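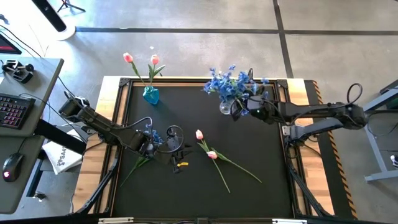 From: Vlasta Delić
Date: 2023-05-09
Subject: Re: Verno apartment, sleeping arrangements for July

Kedir Gashaw wrote:
> Does the Verno unit still take four? The listing says one
> double and a sofa bed, the booking form says 2 doubles.

The form is correct. The sofa bed went out and the second room now has a fixed double, 160 cm wide. I will change the listing text tonight.

Rates for July are 101 per night, plus a deposit of 100 – refunded at checkout. Linen is included, towels are not. Keys are at the Firnari office until 7 pm, after that in the lockbox by the side gate.

Vlasta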